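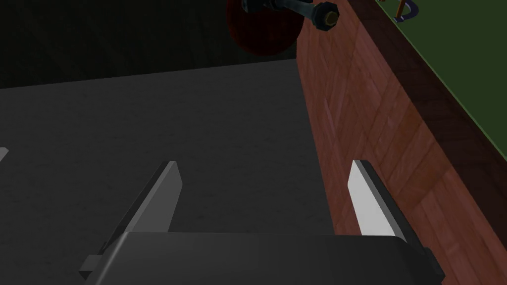

Household and Shop-Floor Chores: Progress Report to the Serau Fund

Period covered: the seven months to the end of May
Prepared by the chores team at Jekaseo

Where we are

Thank you, first of all, for your patience with the late paperwork. We had hoped to send this in April, but we were in the middle of a long set of runs and it seemed kinder to everybody to finish them and write to you once, properly, instead of sending half a report and then a correction.

You asked us a plain question when you renewed the grant: can a machine do ordinary chores yet, the kind done in a kitchen or at a workbench, without a person standing by to rescue it? Our answer in May is that it can do some of them in simulation, a smaller number of them well, and very few of them in a row. That is further along than we were when we last wrote, and we are pleased with it, though we know it is not the sort of sentence anyone puts on a brochure.

All of the work in this period was done in the simulator. The arm has a plain two-finger gripper, and it works in rendered rooms that we can change overnight — a different counter, a different light, a cabinet moved closer to the edge. We planned to move onto the physical bench at our Fekete site before summer, and there is more on that further down.

What we ran

The program is built around 11 chores. Seven are from the house and four are from the shop floor. The house list is the one you saw in the proposal: putting a cup on a shelf, closing a drawer, wiping a counter, moving a pan off a burner, sorting cutlery, folding a hand towel and emptying a small bin. The shop-floor list changed a little after our talk with your reviewers. It is now picking up a loose nut, threading a nut onto a bolt, returning a hand tool to its place, and clearing a bench before the next job.

Over the period we completed 1262 scored attempts. An attempt counts as a success only if the chore is finished and nothing else has been knocked over, dropped or left in a worse state than it started. By that rule 660 of them succeeded, a little over half. We could have reported a nicer number by counting attempts where the main job got done and something else went on the floor, and for the first few weeks we did look at it that way, but one of our own team pointed out that she would not thank a houseguest who put away one cup and broke another. The stricter rule has stayed.

Chores that are going well

Drawers and cups are the happy part of this report. The arm closes a drawer reliably from nearly any starting position, and it has become good at setting a cup on a shelf even when the shelf is partly full. Returning a hand tool was a pleasant surprise. We expected the odd shapes to cause trouble, and they did for a while, until we let the arm take a second look after its first grasp and adjust before lifting. That one change helped across the whole list, and we wish we had tried it sooner!

Clearing a bench is also coming along. It is a long chore made of many short ones, and what we have learned is that the order matters a great deal. If the arm starts with whatever is closest, it tends to trap itself behind the larger things. Starting from the far side works better, and a person who has cleared a kitchen table after a big dinner could probably have told us so.

Chores that are not

Threading a nut is still hard. The arm can pick the nut up and bring it to the bolt, but the first half turn goes wrong often, and once it has gone wrong the arm does not notice quickly enough. It keeps turning. We are working on a check that stops it early and begins again.

Working close to a wall or the side of a cabinet is the other weak spot, and it touches several chores at once. With the fingers open, the gripper is a wide thing to bring down beside an upright panel, and the arm is either too timid (it hovers and then gives up) or too bold (it bumps). Dim counters make it worse. On a dark surface in low light the fingers throw shadows of their own, and in the early runs the arm sometimes treated a shadow as something to be avoided. We have added many more dark counters to the practice rooms, and the hovering has come down, though we would not call it solved.

The hand towel we have set aside for now. Soft cloth in our simulator does not behave enough like soft cloth in a house, and we were spending a good deal of your money teaching the arm to fold something that does not exist. We would like to pick it up again on the physical bench, where a towel is at least a towel.

Changes to the plan

The simulator was moved to the Trornent scene library in the second month. It cost us three weeks that were not in the schedule. In return we can build a new room in an afternoon, where it used to take most of a week, and the later runs went much faster as a result.

The move to the Fekete bench has slipped. The room is ready and the arm has been delivered, but the safety review asked for a second stop switch and a wider clear zone, and both requests were fair. We now expect to start with drawers and cups at the end of the summer and to bring the tool chore over after that. Nut threading will remain in simulation until the early-stop check is working.

Spending

We are slightly under budget on staff, owing to a position that stayed open longer than we wanted, and slightly over on computing. The two nearly cancel out. With your agreement we would like to carry the staff underspend forward and use it for the bench work, where an extra pair of hands will be needed to reset the room between attempts. The detailed sheet is being sent separately by our office.

What we would like from you

There are two decisions we need before the next period begins. The first is whether you are content for us to drop the towel from the simulated list and report on ten chores until the bench is running. The second is the carry-forward described above.

We would also be very glad of a visit. Several of your reviewers asked how the arm behaves when it fails, and it is easier to sit together and watch a few of the bad runs than to read our account of them. Mornings suit us best, as the longer jobs are usually set going after lunch.

The next report will cover the summer and the first weeks on the bench.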